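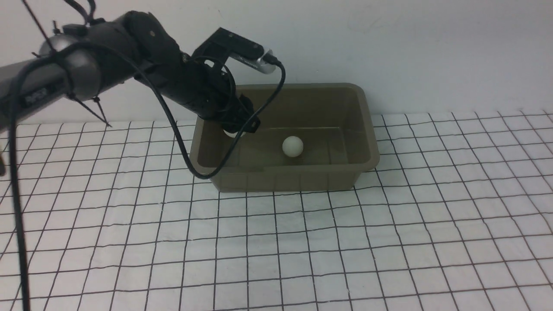 Las pelotas de ping-pong

4 de marzo de 2022

Llevo tres inviernos jugando en casa y hasta ahora las pelotas han vivido en cualquier parte: en el cajón de los manteles, dentro de un zapato, detrás del radiador. En noviembre compré un paquete grande de Vandik, blancas, de las de entrenar, y en enero ya no encontraba ni la mitad. Así que este mes me he puesto a ordenarlas.

Lo primero fue decidir el recipiente. Tenía una bolsa de malla de Adley, que va bien para llevarlas al club pero en casa es un engorro, hay que aflojar el cordón cada vez y siempre se escapa alguna. Probé también con una caja de cartón y las esquinas se abrieron en dos semanas. Al final me he quedado con las cubetas de plástico, rectangulares y poco profundas, con las paredes inclinadas. En la ferretería Benavides las tienen en un verde parduzco bastante feo. Me costó 203 pesos cada una y compré dos.

La ventaja de que sean bajas es que metes la mano y ves lo que hay. La desventaja es que cabe menos y que, si tiras las pelotas desde lejos, rebotan y se salen. Hay que dejarlas caer de cerca. Conviene también arrimar la cubeta a la pared, con el lado largo pegado, y así por detrás no se pierde ninguna.

De paso he separado las buenas de las malas. Para saber si una está rajada la hago girar sobre la mesa y escucho, y si suena hueca o cojea va a la segunda cubeta. Las malas sirven para practicar el saque contra la pared — un rato, hasta que se parten del todo. Las que están sucias las lavo con agua tibia y una gota de jabón y las seco con un trapo de algodón. Con alcohol no, que una vez lo hice y quedaron pegajosas.

Estuve mirando un recogedor de tubo de Kusetti, pero vale casi 2.000 pesos y para una habitación me parece mucho. De momento me agacho. Lo que sí quiero es ponerle tapa a la cubeta de las buenas, por el polvo. En Benavides no venden la tapa suelta, me dijeron que preguntara otra vez a fin de mes.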